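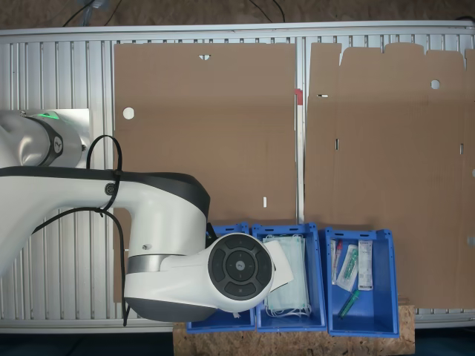
Last updated: Jul 27, 2022

The currency desk visit at Pundum's Lunthorpe office began with the pre-open briefing. Ji-hoon Ki, who runs the dollar book, went through overnight moves in the won and the euro, then the stop levels left by the Geum branch. Spreads on USD/KRW were wider than on my last visit in November — the desk put this down to thin liquidity ahead of the Fed decision.

Client orders arrive through Potach, the in-house routing system. Anything under 1000 lots is filled automatically. Larger tickets go to a dealer, who has 30 seconds to quote before the request lapses. Sang-wook Yook showed the log for the previous session: 3895 requests, most of them in the first hour after the London open.

Hedging was covered only briefly. Forwards are priced off the swap curve and reviewed twice a day.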